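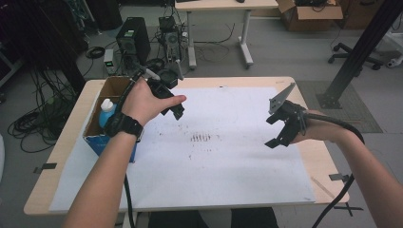 Bench paper, Jun 9, 2024

Okay, the paper on the work table. I keep meaning to write down how we cover it, so I'm doing it now before I forget again (and before Elis asks me a third time).

One big sheet of white, clipped with the black clips at the edges. I like it tight enough that it doesn't lift when you drag a sleeve across it. Elis Penry wants to go back to the Bistel mat - it wipes down fine, I'll give him that, but I can't write on it and it curls in November when the heat comes on.

The brown marks near the middle are the ones I want to keep an eye on. Short streaks, all going more or less the same way, plus a lot of faint specks out past them. Kwesi Yakubu says coffee. I say wood stain, but I didn't see it happen and neither did he, so that's as far as we got! 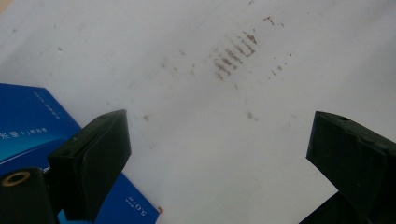
I tried the dark end of the streaks with a damp cloth and all I did was rough up the paper, so please don't scrub. If it bugs you, change the sheet. The roll is the Kaewkla one, item 374, bottom shelf by the door. Cut it at 90 cm, fold the long side under and put the clips back on last. I did it the other way round once and it took me forever to get the thing flat.
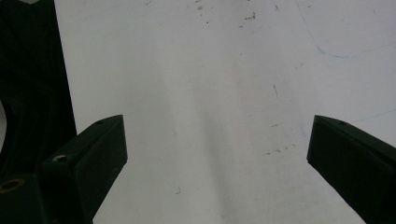 We also need to order more. The catalog has a heavier paper under 523 and I'd love to try it, because the one we have dents if you so much as set down a screwdriver. Kwesi thinks it'll be too stiff to fold under the edge. Maybe! I'll get one roll and we can argue over it after.

Other bits: the cardboard box with the blue bottle can stay on the back corner for now, just don't clip the paper over it. Spare clips are in the Willavus drawer. Elis, if you start a new sheet, write the date small in a corner so we know how old it is.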